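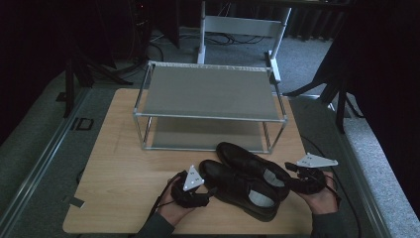 Ginette Sutherland
I did it! I signed up for beginner ballroom at the Grelline, and my first class was last night. I have never danced in public in my life (weddings don't count – I hide by the cake).

Ginette Sutherland
20 of us in a room with a sprung floor and a ceiling fan that clicks just off the beat. We started with the waltz box step. Forward, side, close, back, side, close. I was saying it out loud in the grocery store this morning.

Ginette Sutherland
Best tip so far: look over your partner's shoulder, never at your feet. The second I looked down I lost count every single time.

Ginette Sutherland
Second best tip: take smaller steps than you think you need. Mine were huge! My partner was very polite about it.

Ginette Sutherland
Foxtrot next week, then 3 weeks of rumba. There's a social dance in July with a live band and I am absolutely going, even if I only know the box step by then.

Ginette Sutherland
Also, please send me your favorite waltzes – I want to practice in the kitchen and I've already worn out the two I own.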